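Grirwood students teach a robot to handle cloth for national final

Meltthorpe, 10th December
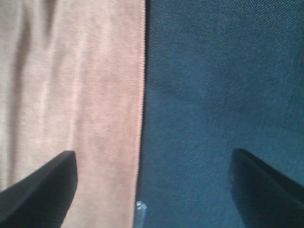

The gripper over two fabrics, seen from the team's wrist camera.

Students from the Grirwood School robotics club are heading to the Clavar Student Robotics Final in June, after their fabric-handling project won one of the last places in the competition.

The team of 17 has spent the autumn term working on a problem that gives even experienced engineers a headache: how to get a robot to pick up soft things. A wooden block keeps its shape when you grab it. A tea towel does whatever it likes!

Their entry is a robot arm named Ra, which has two gripper fingers and a small camera at the wrist. It works from pictures of different cloths, some smooth and some fuzzy, and has to find where one material stops and the next one starts before it chooses where to close its fingers. The students have collected around 700 of these pictures so far, sorting and labelling them after school.

"The edges are the hard part," said Benedek Csonka, who wrote much of the team's vision code. "A fold makes a dark line and so does a gap between two pieces, and at first Ra mixed them up all the time. We cheered so loudly the first time it got one right that somebody came in from the corridor to check on us."

Finbarr Dunne looked after the gripper, which went through 4 versions before the team settled on its present shape.

Club leader Bernadette Noonan said she was delighted for the whole group. "They argued, they rebuilt things, they stayed late — and they were so kind to the younger ones who joined halfway through. I can't wait to see them at the final."

A total of 23 teams will take part in June. Each robot will be given a pile of mixed fabrics and asked to separate them against the clock.

The club meets after lessons in the Grirwood design workshop, and new members from any year group are welcome. No coding experience is needed.

Press contact: Fionnuala Ó Súilleabháin, Grirwood School office, Meltthorpe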